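Zollham introduces Planotley wireless charging stand

2/18/21 — Zollham, the mobile accessories supplier, today announces the Planotley, a wireless charging stand for phones and earbuds. The stand goes on sale this week through the company's online shop and through the Ibarra chain of phone retailers, which has placed an opening order for 3230 units.

The Planotley holds a phone upright or on its side, so that calls and films can be followed while the battery charges. A second pad in the base takes an earbud case. The stand folds to a thickness of 51 mm for travel and is supplied with a cable 100 cm long. It was designed at the company's Povel office, where work on the hinge was completed in November.

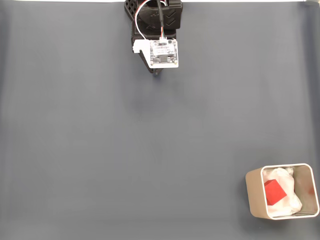
Does a phone have to be taken out of its case before charging?
Most slim cases can stay on. Cases with a metal plate, a magnetic mount or a card pocket should be removed first, as they can interrupt charging and cause the phone to become warm.

The stand is available in black or stone. Customers who buy direct from Zollham may return it within 90 days of delivery for a full refund, provided that all parts are included. A mains plug is sold separately — existing owners of Zollham chargers may use the plug they already have.

Retailers wishing to stock the Planotley should contact the Zollham trade desk. Product samples are available to the press on request.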